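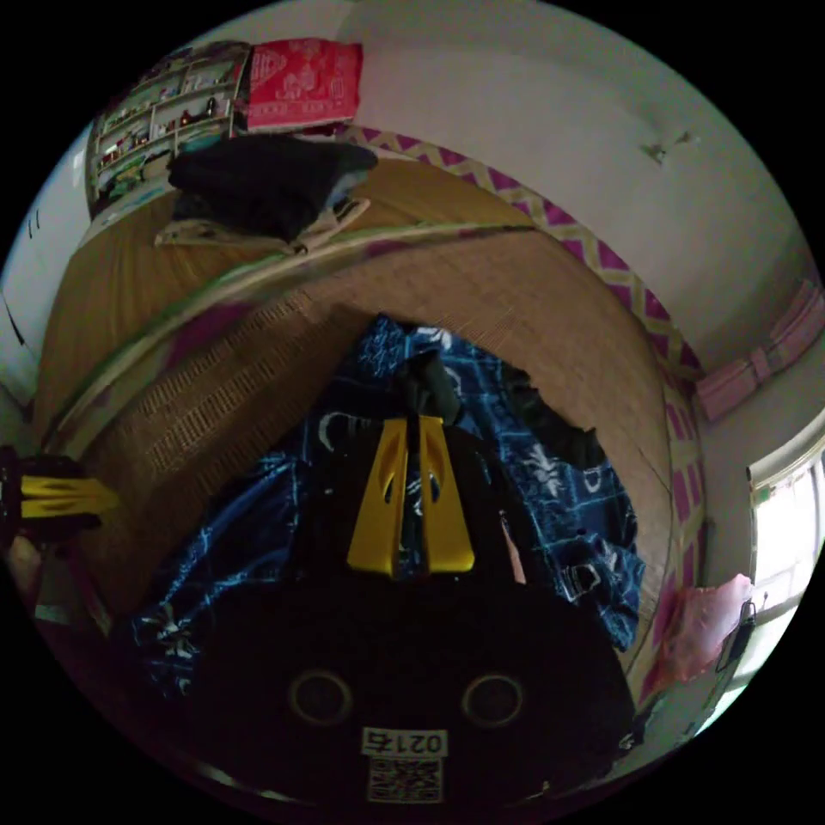
About Brolville

Brolville is a home tidying and bedding firm with seven people on the payroll and one van. We fold things for a living. Our mothers have stopped asking when we'll get proper jobs, and two of them have since become customers.

The business began in Åsmund Nordin's spare room, where he had been meaning to put the winter blankets away for the better part of three years. A neighbour offered to pay him if he would come and do hers instead. He went that afternoon. The blankets in the spare room are still out.

Shona Tautahi joined the following April from hotel housekeeping, bringing a set of standards and a low opinion of ours. She runs the visits now. Åsmund does the accounts, answers the phone and is allowed to carry boxes.

What we do

Mostly bedrooms. People let us into the kitchen quite cheerfully, but the bedroom is where the clothes go to wait. A shirt worn once is too clean for the wash and too worn for the drawer, so it lies on the bed until bedtime, moves to a chair, and is back on the bed by breakfast. We deal with the shirt.

A standard visit covers the bed, whatever is on the bed, and one set of shelves. We're used to all sorts of bedding: duvets, patterned blankets, woven straw mats with a coloured border, fitted sheets that no longer fit. Mats stay flat while we work and get a wipe with a barely damp cloth. Blankets are shaken out of the window if you have the sort of window that allows it. Dark clothes are folded in daylight, after an early incident involving black socks, navy socks and a customer with very good eyesight.

Shelves take longer. Small bottles, figurines and little boxes all come off, get dusted and go back where they were. We don't throw anything out and we don't ask whether it brings you happiness. If you own a great many figurines, that's your affair, and we charge by the hour.

Our services

Issa is the single visit, up to five hours, one room.
Sureo is the seasonal swap, summer bedding out and winter bedding in, or the reverse.
Jelevetti is the whole home. Åsmund chose the names. We've asked him what they mean and he changes the subject.

Last year we made 996 visits. Åsmund had ordered 2,000 leaflets and would like it known that there are plenty left, if you have a letterbox.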